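Search this site
Enter keywords
Go

Getting the bed made before the kettle boils

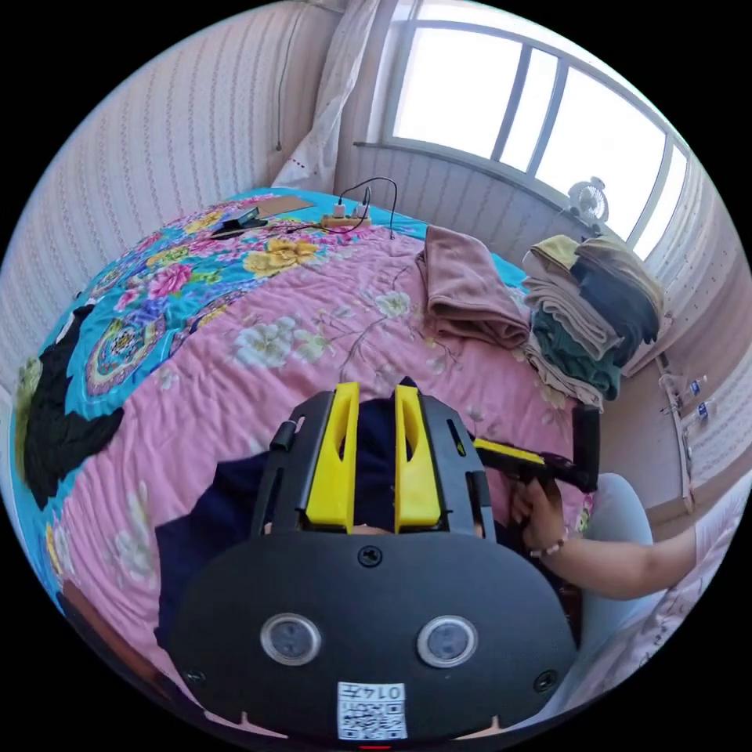

I used to be a hopeless bed maker. Doona in a lump, pillows wherever they landed, fitted sheet pinging off one corner by Wednesday. Then I spent a winter helping my aunt run her guesthouse at Durnau, where we had 14 beds to turn over before lunch, and I came home a complete convert! Most of these tricks are hers, a few are mine, and every one of them works on an ordinary bed at home.

Start by throwing everything back. Pull the doona right down over the foot of the bed and open a window while you have your shower. Sheets feel so much fresher that night if they've had twenty minutes to air (even in July, just put your dressing gown on).

Fitted sheets
Do the corners diagonally. Top left, then bottom right, then the other two. It pulls the sheet tight across the mattress and the last corner goes on without a wrestle. If you can never tell which way round it goes, sew a scrap of coloured ribbon inside the bottom left corner. I did all of ours in one evening in front of the telly and I still feel pleased about it.

Doona covers
Burrito method, every time. Lay the cover inside out on the bed with the opening at the foot, put the doona on top, and roll the two up together from the head end. Turn the opening around the ends of the roll, do up the buttons, then unroll. It looks like it can't possibly work and then it does!! My neighbour Sowmya Rai made me do it three times in a row so she could see where the magic happened.

Dark colours
I love navy and charcoal bedding but it does show every bit of fluff. Wash it inside out in cold water, keep it well away from the towels, and dry it in the shade so the sun doesn't fade the folds. A damp rubber glove wiped in one direction picks up lint and cat hair beautifully. Rinse the glove and keep going.

Storing sets
Fold the sheets and one pillowcase, then tuck the whole lot inside the other pillowcase. One bundle, one bed, and no more digging at the back of the linen cupboard for the matching piece. Ours go queen beds on the left, singles on the right, flannelette up top until it gets cold.

Last thing, and it's a small one: flip your pillows end for end whenever you change the cases. Sawsan Najjar wrote in to suggest it after my October laundry page and I've been doing it ever since.

Print this page | E-mail this page to a friend

Contact us | © Likcombe Home Notes | Back to top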